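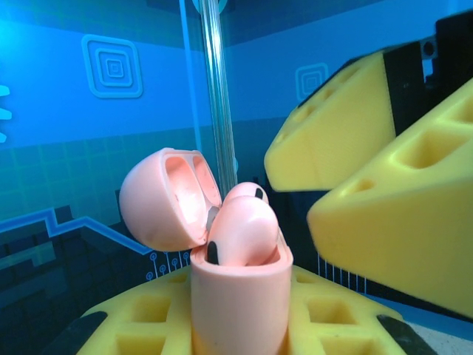
I've been wrong about a fair few things in robotics, and the one I'm happiest to own up to is hand-teaching. For years I thought steering a robot through a job by remote, over and over, was a bit of a cheat. Surely the clever bit was supposed to be the machine working it out for itself? Then I spent most of November at Lastthorpe doing exactly that with an earbud case, and I came home a convert (and a bit cross-eyed).

Try it yourself before you read on. Pick up an earbud, a real one, and pay attention to your fingers. You don't grab it, you sort of roll it, and there's a tiny moment where you feel it let go of the case. I've done that thousands of times and couldn't have written down a single rule for it. Caradog Ellis did try to write it down, bless him. His script for Parri, our little tabletop setup, ran to 349 lines and it was hopeless the minute the lid sat at a different angle.

So we drove the arms by hand instead. We recorded 800 runs between us, and I reckon I learnt more from my bad ones than the robot did. My first go was all jabs. I'd rush in, stop dead, back off, have a think, and every bit of that dithering went straight into the recording. Tudur Prothero moves like he's buttering toast – one slow, even motion – and his runs were so much nicer to learn from that I got a little jealous.

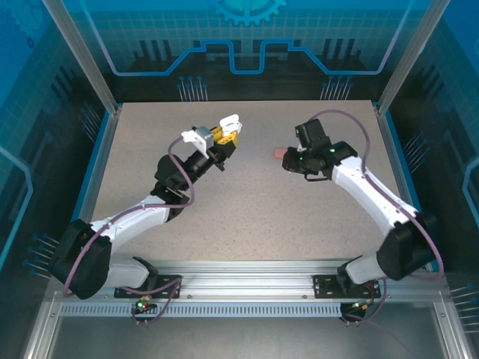 Parri's two arms at Lastthorpe, with the left one holding a yellow and white piece.

That's my real gripe with how people talk about this work. They call it data entry, or babysitting, and they hand it to whoever's free that afternoon. I think it's a skill, much closer to coaching kids' hockey than to typing. You've got to know the job, be patient, and show your mistakes on purpose now and then, so the robot sees how you get out of trouble. If you only ever show it perfect pickups, what's it meant to do when it's a hair off to one side?

Tudur and I still argue about the last bit. He wants every run to look the same, while I want 3 or 4 people with different habits having a turn. The Madau trial used only 2 drivers and, to my eye, it picked up both their quirks, including a funny little pause before closing the jaws.

I'd pay the good drivers properly, too, and put their names on the work. Trunditness, where I used to be, listed every coder on a project and left the drivers off altogether. I never said a word about it at the time, and I should have.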